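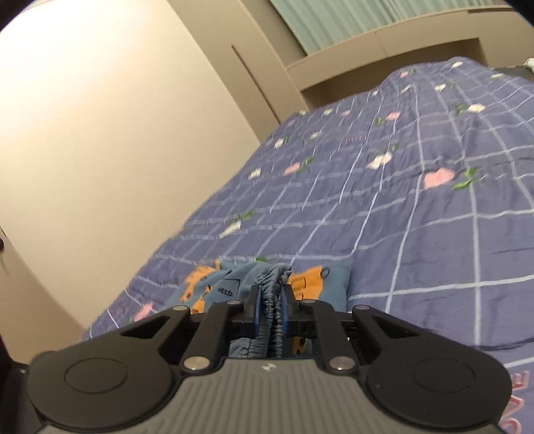 Waistband grasps, week notes from the folding software
31 August 2020

1/ Spent most of the week on elastic waistbands. The folding planner at Seltberg wants two points on a garment before it does anything else, and on small clothes with a gathered waist the first of those points is nearly always on the elastic. Notes for anyone doing similar work.

2/ Short background. Vididden is our perception package. It takes wrist camera frames and gives back a segmentation, a list of candidate grasp points and a direction for each. Pace is the planner that picks one and turns it into a gripper path. This thread is mostly Vididden, with a bit of Pace near the end.

3/ The old grasp detector looked for edges and ridges in brightness. That works on a plain towel on a plain table. On a checked quilt with flowers all over it, every pale line is a candidate edge and so is every petal. The garment has orange prints with black spots and black line drawings, so it brings plenty of edges of its own.

4/ What an elastic waistband does have is texture at a fixed scale. The puckers are tight and close together, and they run across the band. So the new detector has a small filter bank tuned to that spacing, and it only runs inside the garment mask. Outside the mask we don't look at all.

5/ That puts a lot of weight on the mask. Blue cloth on purple-blue cloth is a poor case for colour, and ours leaked badly into the quilt at first. Training on printed bedding helped more than any change to the network. The training set for this is now 3000 labelled frames, and the part I'd keep if I had to throw the rest away is the part with patterned backgrounds.

6/ Labelling rule we settled on: if the garment is folded over itself, label the fold that the fingers can reach, and leave the hidden layer alone. We had two rules running side by side for a while and the network learned an average of both. It put the grasp point in the gap between the layers.

7/ Next problem, what counts as a good pinch. With the band folded into a double ridge between the pads, you have more than one layer in the fingers. For lifting, fine. For spreading the waist open, no use, as both sides come up together.

8/ So the output has a new field, layers, with three values: one, more than one, unknown. Pace treats "unknown" as "more than one" if the next action is a spread and ignores the field if the next action is a lift. I wanted a probability there. The planner had nothing sensible to do with a probability, so it got the three values.

9/ Occlusion is the other half of it. Once the fingers are closed, the gripper body covers a good part of the cloth, and you get bits of print showing in the gaps between the parts. The old mask code threw away any region below a size limit, which meant it threw those away too, and the garment's outline jumped every time the fingers closed.

10/ Fix: a static mask for the gripper, drawn once for the fixed parts, plus a moving mask for the fingers and links driven by the jaw opening. Small cloth regions that touch the gripper mask are kept. Small cloth regions that don't touch it are still dropped. It's a dull bit of code and it removed most of the jumping.

11/ The moving mask needs the jaw opening and the frame to agree in time. Ours didn't. The jaw reading was arriving 78 ms behind the image, so while the fingers were closing the mask sat wider than the fingers really were. Hold still and it looked perfect, so we missed it for ages.

12/ We now stamp both at the source and interpolate the jaw reading to the image time. If you're checking your own setup, don't check it with the gripper parked. Open and close it at full speed over a plain cloth, overlay the mask and step through frame by frame.

13/ Lighting. A bright patch on a cupboard or wall next to the bed pulls the exposure down and the cloth gets darker with it. We tried locking the exposure, and it was worse when moving between rooms. The current version meters on the middle of the image only, where the fingertips meet. Good enough for now.

14/ Test results, for those who asked. The test list has 54 garment and background pairs, none of them in the training frames. The old detector put its top point on the waistband in 15 of them. I'm not posting a number for the new one until the layer labels in the test list have been gone over again, as I found some that follow the old rule.

15/ Where it still fails: drawstrings, which it takes for puckers. Ribbed cuffs, same reason. Waistbands turned fully inside the garment, where there's nothing to see. And printed lettering on bedding, if the mask leaks, as a row of letters has a regular spacing of its own.

16/ For the cuffs, I'm trying the length of the puckered region as a second check. A waist should be longer than a cuff. That falls apart when the waist is bunched up in the fingers, so it can only be used before contact. After contact we carry the earlier label forward and track it.

17/ Tooling. All of this is replayed in Bistutano, our log viewer. The change I use most is that you can scrub to a frame, edit a Vididden parameter and rerun from that frame onward without restarting. Before, each try meant replaying the whole log. I'd have done this months ago if I'd known how much time it gave back.

18/ Bistutano also shows the rejected candidates now, greyed out, with the reason for each. "Outside mask", "wrong spacing", "too near gripper". Half the bugs above were found by reading that list on a bad frame.

19/ One Pace change. It used to ask for a new grasp point after every failed pinch and often got the same one back. It now passes the failed point along with the request and Vididden lowers the score of anything close by. How close is set by hand at the moment, in finger widths.

20/ Someone asked about using depth. We do have it on the bench. On soft cloth lying on soft bedding the height difference is small and the creases in the quilt are as tall as the hem. It's useful for a bunched waistband, less so for anything lying flat.

21/ Still open: the cuff check, the test list labels, and a proper calibration for the spacing filter when the camera lens is changed. The filter works in pixels and it ought to work in millimetres. I have a branch for that and it doesn't build yet.

22/ The layers field goes into the main branch in November if the spread tests hold up. If you read the Vididden output directly, check your parser copes with an extra field. Ours didn't.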